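4.2 Friendlies and the problem of effort

Friendly matches are the poor relations of football data. Managers swap half the team at the interval, and captains hand the armband around like a plate of sandwiches. We kept them anyway, partly from principle and partly because the Himdale league plays so many. Of the 726 matches in the sample, 273 were friendlies, and Grendutwood appeared in 20 of those without once naming the same back four.

Effort was scored from match reports by the method of Katona, which rewards sprints and ignores shouting. Scores fell in friendlies for every club except Humadberg, whose players seem not to have been told.
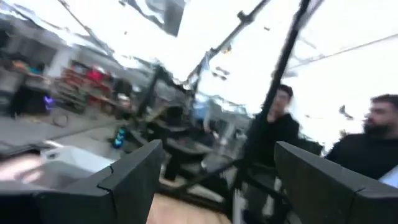 Figure 3.

Home advantage shrank as well, though it did not vanish. Jitpraphai won more than its share of friendlies at home, against opponents who had mostly come for the lunch. Motion blur of the kind that smears the room in Figure 3 has a cousin in our tables: when a lineup changes this quickly, individual ratings run together, and we report team values only. Readers wanting a player ranking will have to wait for the April fixtures.

Print this page | E-mail this article
Shares: 20 | Comments: 0

Related items
Substitutions and the second half
Do captains matter?
Away form in small leagues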